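Open day at Zollis: a morning with the simulation group

Rania El Idrissi had been on her feet since seven when we sat down, and people were still coming up the stairs. The open day at the Zollis workshop in Peltport was in its second year, and she had 97 names on the sign-in sheet before lunch.

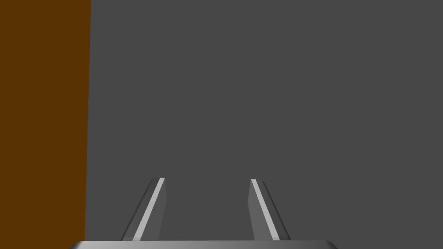 "Most visitors want to see the arm first," she said. "We start them on the simulator. They get the same controls we use, and if they drive the gripper into a wall it costs us a reset."

El Idrissi runs the simulation group, which she joined in December after six years writing test software for packaging lines. The group has four people. Their job is to try out gripping routines on a computer before anyone runs them on a machine downstairs.

The simulator is called Pivach. Visitors got five minutes each at one of two desks, with Nelu Lungu at the first and Shahnaz Dewan at the second. Lungu said the hardest part for beginners was depth. "You see the fingers and you see a gray surface, and you have no idea how far off it is," he said. "There's no texture on it. People push forward and stop too early, or they don't stop."

I asked why they didn't make it look nicer. Dewan answered that one. She said plain surfaces kept the program fast, and that the group had run 260 trials of one routine the night before the doors opened. "With wood grain and shadows I'd still be waiting," she said. They do add lighting and clutter later on, when a routine is close to being used.

Downstairs, Rachid Fawzy was showing the real arm. He ran the same short program every half hour - reach, close, lift, set down - with a cardboard box and then with a bag of rice. The bag slipped on the eleven o'clock run. Fawzy picked it up off the mat and told the crowd that the finger pads needed replacing.

"I'm glad they saw that," El Idrissi said afterward. "We dropped that bag 66 times in the spring. Rice moves when you squeeze it, and our model of it still isn't very good."

She would like to have school groups in during the week, and has talked with Medeiros, the firm that owns the building, about using the ground floor. The answer so far is maybe. The stairs are a problem, and so is parking.

The next open day is Sunday, July 19, 2026, from ten to four. Entry is free. Simulator slots are handed out at the door, and children under 12 need an adult with them at the desk.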